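How to Keep Snacks and Dry Food in Order

In my kitchen the small packages were always the biggest problem. Large things like rice and flour have their own place, but crackers, dried fruit and candy go into every corner of the cupboard, and in August I found two bags which were already two years old. After this I changed how I store them, and the method is very simple.

First, take everything out and put it on the table. Wipe the shelf with warm water and a little vinegar, and let it dry completely with the door open. Look at the date on each package before it goes back. If the date is printed very small, write it again with a marker on a piece of tape.
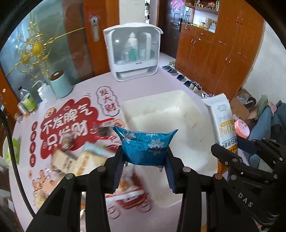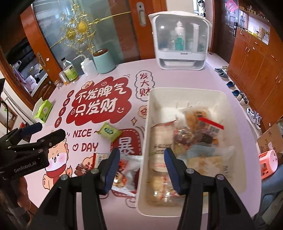
For the shelf, I recommend to measure the depth before you buy any container. My friend Fereshteh Shirazi bought deep boxes and they stood out 2 inches past the edge, so the door did not close. A bin with rounded corners and a wide rim, like the cream-white one, is easy to wash and comfortable to pull out with one hand. Do not fill it to the top. One loose layer is enough, so each packet can be seen.

Opened bags should not go in the same bin. Fold the top twice, close it with a clip and keep it in a jar or a tin. Nuts stay fresh longer in the refrigerator.

Every 5 weeks I check the bin again. The packages with the nearest date go to the front, and the new ones to the back. If you see small moths or webs, throw away the opened food, wash the bin with hot soapy water and vacuum the corners of the shelf.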